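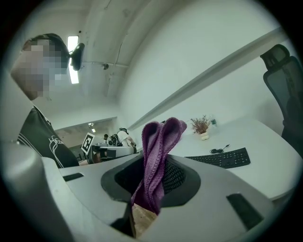
Kornél Szekeres reckons soft cloth is the worst thing to start a gripper comparison with, and that you should do a week of blocks first. I went the other way. Cloth shows up a weak grip early, and a keyboard is a good surface to wipe because the keys catch on every fold.

What you need: a pair of hand-held grippers, a keyboard, one cloth and a clear bit of desk.

1. Unplug the keyboard.
2. Fold the cloth once and lay it beside the keyboard -- right side if you are right-handed.
3. Close the jaws on the fold, well back from the finger tips.
4. Wipe from the back row to the front, lifting between strokes.
5. Do 40 wipes, then swap to the next set of fingers.

Keep the marker cubes facing up. If your wrist rolls too far the tracking drops out and the wipe is no use for comparison. 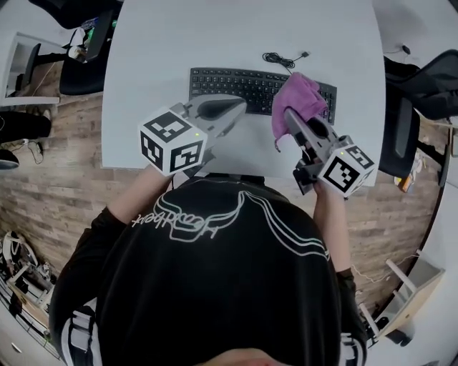

Norbert Antal wrote in to ask if both hands are needed, as he gets by with one and a strip of tape under the keyboard. Tape is fine for the Orar fingers. With the Ivberg set I would keep the second gripper ready, as they drag more.

Write down each dropped cloth as it happens. More than 6 in a set and I change the finger pads before going on.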